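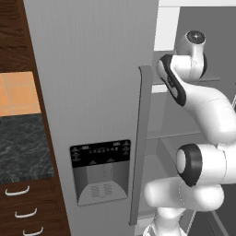
March 5, 2018

Sourdough starter, bench notes. Written by Kristóf Magyar.

I continue with the two jars from last week. Jar one is the rye from Skostomska mill, jar two is the white flour from Grundis. Both were fed at 8 in the morning with 100 g flour and 100 g water from the filter, and I left them on the shelf above the oven, where it is a little warmer than on the bench.

The rye was faster, as always. Before lunch it was already at the rubber band. It has a sour smell like apple skin, a good one. The white was slower and had a grey colour on top, which I stirred back in. I do not think it is mould, but please look at it tomorrow when I am at the dentist. If there is any pink or orange, throw out the whole jar and wash it well. Do not try to save a spoon of it.

Dough for the test loaf: 900 g flour, mostly white, with a handful of rye. I forgot to write down how big was the handful, sorry. Salt went in late, after the first rest. The dough felt stiff, so I added water with wet hands until it stopped tearing. I should have weighed the bowl before and after. Next time.

I made four folds in the afternoon. After the third one the dough was holding its shape and the colour was more even. The fourth was maybe not needed.

One small piece, 380 g, I cut off and shaped separately for Dedach, who wants to try it in her clay pot at home. It is in the blue basket with her name on the tape. The rest is in the long basket under a towel and goes in the fridge for the night. Please do not put anything on top of it.

Question for Boros: is the oven thermometer still the old one? The dial and the hanging thermometer did not agree this morning, and I trust the hanging one more. If you have bought a new one, write it on the oven door, otherwise I will bake by the old marks and we will get again a dark bottom.

To do:
Order rye, we have one bag left and it is open.
Sharpen or replace the blade for scoring.
Ask Grundis if the flour was milled in a different way. It drinks more water than the bag before.
Copy the feeding times from the loose paper into this book.

Bake tomorrow after I come back, if my mouth permits tasting.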